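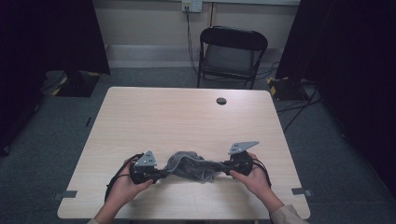
Osura Lastlow – Workroom Furniture and Floor Inspection
Area: Room 19, folding and sorting table
Date of inspection: 16 Aug 2023
Previous inspection: January
Form ref: 689

Mark each item Pass, Attend or Fail. Add a comment for anything other than a plain Pass.

1. Table

1.1 Stands level, no rocking under hand pressure at each corner
Pass. The foot at the rear left was adjusted in January and has held.

1.2 Top free of splinters, lifting edges and snags
Pass. Wood-grain surface wiped down and checked with a dry cloth drawn along all four sides. No threads caught.

1.3 Tape strips at left and right edges secure
Attend. Both grey strips are folded over the edge of the top. The right-hand strip has begun to lift at one corner and will catch on knitted fabric. Replace both at the same time so that they wear evenly.

1.4 Cable hole rim seated, no sharp edge
Pass. Rim sits flush. The hole is open, so small items (buttons, pins, labels) should be kept to the near half of the table. A blanking cap has been ordered from Ninach.

1.5 Working surface clear of items not in use
Pass.

2. Cables

2.1 Cables on or beside the table free of kinks and damage to the sheath
Pass.

2.2 Enough slack for full arm movement
Pass. Tested with a cloth pulled taut across the width of the table. Slack must not reach the floor on the chair side.

2.3 No cable trapped under a table leg
Pass. Recheck whenever the table is moved.

3. Seating

3.1 Folding chair opens fully and locks
Pass. Black folding chair by the back wall. Hinges stiff but sound.

3.2 Backrest and seat fixings tight
Attend. 2 screws under the seat were loose and have been tightened. Look at them again in 5 weeks.

3.3 Chair placed clear of the route to the door
Pass.

4. Floor

4.1 Carpet flat, no raised seams
Pass. Vacuumed before inspection – lint had gathered under the table.

4.2 No trip hazard within one metre of the table
Pass.

5. Cloths and handling

5.1 Cloths free of pins and hard objects before folding
Pass. Sample taken from the grey batch supplied by Stępień.

5.2 Sleeves close-fitting or turned back
Attend. Loose cuffs drag across the top and pick up the tape adhesive noted at 1.3.

Result: usable. Three items to attend to (1.3, 3.2, 5.2), no fails. Keep this sheet with the room file until the tape has been replaced and item 1.3 signed off.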